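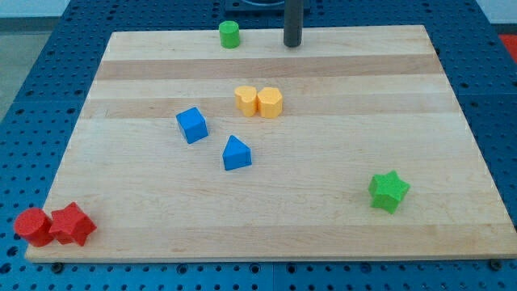

Progress Report to the Reltedine Fund: Memorial Records Project

Home | Our Work | Reports | Contact

Category: Grant Updates

This report covers the period from January through April. The grant pays for Grarero Funeral Home to put its older obituary and service files online, so families can find them without calling the office.

Records entered

We have entered 2,830 obituaries from the paper files at the Parsons chapel. Of these, 131 are on hold. Most have a date of death that doesn't match the cemetery card, and a few have two spellings of the last name. We will not post these until a family member or the county office confirms the details.

Online guest books

Guest books are open on all new obituary pages. Messages are read by staff before they appear, normally the same day. Families asked for a way to add photos after the service, and that was turned on in March.

Sumine site

Scanning at Sumine started late - the basement shelves had to be cleared first. There are 15 file drawers at that location and six are finished. The oldest folders are brittle and take longer to handle.

Spending

Costs are within the approved budget. Scanner rental ran over, and we covered the difference from the postage line, as the grant terms allow.

Next period

We plan to finish the Sumine drawers, clear the held records, and add search by cemetery name. We are also asking to move the final report from August to October.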